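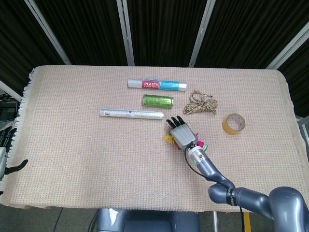
在家带机械臂练收拾东西,练了一个夏天,攒下来的小窍门都写在这儿,给刚起步的朋友做个参考。我啰嗦惯了,大家多担待。

先说桌布。我喜欢有纹理的浅色布,华夫格那种就很好,圆的东西放上去不太爱滚,罐子横着躺也稳当些。铺之前把褶子抻平,不然手指容易连布一块儿捏起来,那一条就只好重录了。

再说挑什么东西。厨房抽屉里翻一翻就够用:一卷保鲜膜、一个罐子、一团绳子、一卷透明胶带,再添一样软乎乎带羽毛的。硬的软的、长的短的都要有,光练罐子,换成绳子它就傻眼了。绳子别理得太整齐,家里的绳子哪有整齐的呀!

每录完一条,把东西挪挪位置,转个方向。我头一批偷懒,二十条里摆法几乎一样,学出来的动作只认那一个角落,后来全删了。现在攒到1,209条,其中66条是没抓稳又重新抓的,我单独放一个文件夹,舍不得扔,教它补救正好用得上。

还有,遥控的人累了就歇会儿,喝口茶。手一抖,它也跟着学抖。

读者留言

Zanele Lekota:羽毛那样我家总抓扁,夹持力要调小吗?

Iñaki Vallejo:回楼上,我是先调小,再让手指合得慢一点,好多了。

Bongani Shabalala:胶带平放特别难抓,求单独写一篇!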